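A visit to the Brirken open day

10/09/2020

I went to the Brirken open day expecting to be sold something, and I was right about that, though it took them until the second room to start. Brirken do layouts and fittings for small cafés and canteens. The invitation promised "a new way of thinking about the serving table". I have been thinking about serving tables for longer than I would like and wasn't sure there was a new way left.

Parking was at the Kimitz end of the estate, a long walk from the door in the rain. Sign-in took a while. We were then put into groups of seven and sent round.

The first room was storage. Shelves, crates, more shelves. The Cruickshank racking is decent stuff and they know it, so there was very little talk and you could pull things out and push them back in. I liked this room best. The runners on the lower shelves felt stiff to me, and when I said so I was told they would loosen with use. I have heard that about shoes as well.

Next came the drinks room, and the new way of thinking. As far as I could follow it, everything that gets put down should be put down on a tray, and the tray should be a strong colour on a pale table so that staff can see at a glance where the drinks belong. They call the scheme Flustel. It has a booklet. 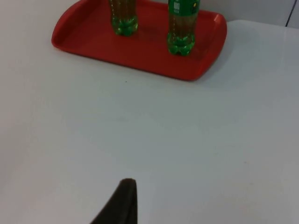
I can see the sense in red. It shows up from the doorway, and a raised lip will catch a small spill before it gets to the table. What I could not get anyone to tell me was why this needed a name, or a booklet, or a yearly fee for "refresher materials". My mother kept her bottles on a tray and the only refresher she gave us was shouting.

I also asked about weight. Two full bottles of fizzy drink on a plastic tray is one thing when it is sitting still. Lifting it with one hand and turning round in a narrow kitchen is another, and tall bottles are top heavy. The answer was that the tray is meant to stay where it is. Fine, but then say so in the booklet, which talks a good deal about "flow".

The price for a starter set is £376, which covers trays, table mats and a half day of training. Trays alone were not on the list. I asked twice and was given a card with an email address on it.

Lunch was sandwiches, five kinds, all of them mostly cucumber. The talk afterwards ran over and I left before the questions.

Would I go again? For the racking, possibly, if they hold the August one they mentioned and the parking is nearer. I have since moved our own bottles on to an old tray from the back cupboard to see if it makes any difference. So far the table is a bit cleaner, and the tray needs washing.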